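Under the Floorboards

Damp in older terraced houses often starts where the owners never look

When Nadhirah Hartono bought her two-bedroom terrace in May, the survey ran to 60 pages and gave the ground floor a single paragraph. No access, it said, and recommended further investigation. She did what most buyers do and put it off.

By the autumn the skirting in the back room had started to come away from the wall. The carpet smelled, and a wardrobe on the party wall had grey spotting on its back panel.

"I thought it was the wardrobe," she says. "I threw it out and bought another one."

The second wardrobe went the same way. A firm quoted for injecting a damp-proof course along the whole rear wall, and she was close to signing when a neighbour gave her the number of Prodromos Michailidis, a surveyor with Pondent who charges for the visit and sells no treatments.

Michailidis lifted two boards by the back door. The joists below were soft at the ends, and the soil was wet enough to take a thumbprint. Outside, the patio had been laid over an earlier one, which had raised the ground above the airbricks. Air could no longer get in under that side of the house.

"Suspended timber floors need a draught beneath them," he says. "People block the airbricks to keep their feet warm, or they bury them. The moisture from the ground then has nowhere to go, and it goes into the wood."
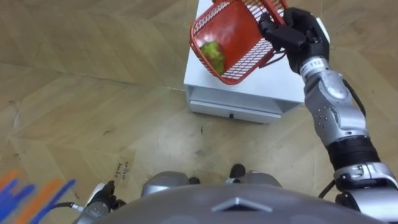

A green fruit in a red basket.

He took moisture readings at six points along the joists. The worst were nearest the kitchen, where a slow leak from a waste pipe had been adding to the trouble. A meter pressed against plaster would have shown a damp wall and little else, and he says this is how many owners end up paying for a treatment that leaves the cause in place.

The work was done by Teguh Lumbantobing, a joiner, and took more than six days. He cut back the rotten joist ends, bolted on new treated timber and set it on hangers clear of the brickwork. The strip of patio nearest the house was taken up and replaced with a gravel channel. The waste pipe was renewed.

Mould on the plaster was left until last. Lumbantobing prefers to let a wall dry before anyone paints it, and advises against stain blockers in the meantime. Small patches can be wiped down by the owner with gloves, a mask and the window open. Larger areas, or any home where someone has asthma, are better left to a specialist.

Hartono has kept the heating low and steady through the winter and the furniture a hand's width from the walls. The surveyor is due back to repeat his readings in the same places. Until then the back room has bare boards, and the new wardrobe is in the hall.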